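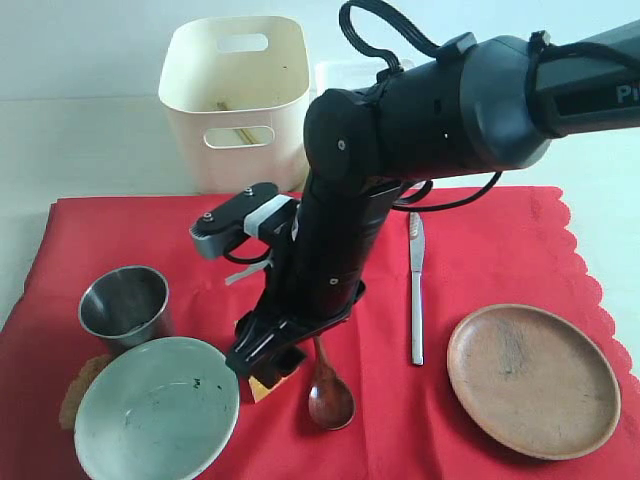

One of our arms over the tableware set, red cloth, wrist camera fitted.

About Tisholm

We collect examples for robots that learn by copying. A person guides an arm through a small household job, the arm's movements and the camera pictures are saved together, and a customer trains a model on the result. That is the whole business. If you came looking for a page about the future of work, plenty of other firms have written one.

Tisholm was started by Deividas Sakalauskas, who had spent years buying this sort of data for other people and throwing much of it away. Runs were mislabelled. Failed grasps had been trimmed out so the totals looked better. One supplier sent him 3,000 recordings of the same mug in the same place and called it variety. He still has the invoice.

What we do

Our work is mostly tabletop: bowls, cups, cutlery, plates, cloths. We like cloths with creases in them and spoons that aren't all the same shape. Between runs the operator moves things, and the rule is that you may not put them back where they were. Each job is recorded by at least 2 operators, as people have habits and a model will pick up every one of them.

We keep the failures. A dropped spoon is labelled as a dropped spoon and stays in the set. Customers can filter those out if they like, though we'd ask them to think about it first.

Our standard tableware set, Juška, holds 1,003 runs. We are often asked why it isn't bigger. The first version was, and then we watched it all back.

What we don't promise

We don't know how many examples your robot needs. Anyone who gives you a figure before seeing your task is guessing. We have seen a model do well on up to 400 runs of a simple job and then go to pieces when the lamp was moved, and we couldn't tell you in advance which lamp.

We also don't believe that more data fixes a badly chosen gripper, a loose camera mount or a job nobody has properly described. We will say so at the first meeting, and it has cost us work.

Working with us

Recording takes place at our rooms in Sevmont. Customers are welcome to sit in, and we prefer it when they do. Visits are on Monday mornings. Bring the actual objects you care about, including the scratched ones.

Tisunari, our labelling tool, is supplied with every order. It is plain to look at and the search is slow. A new version is due in April.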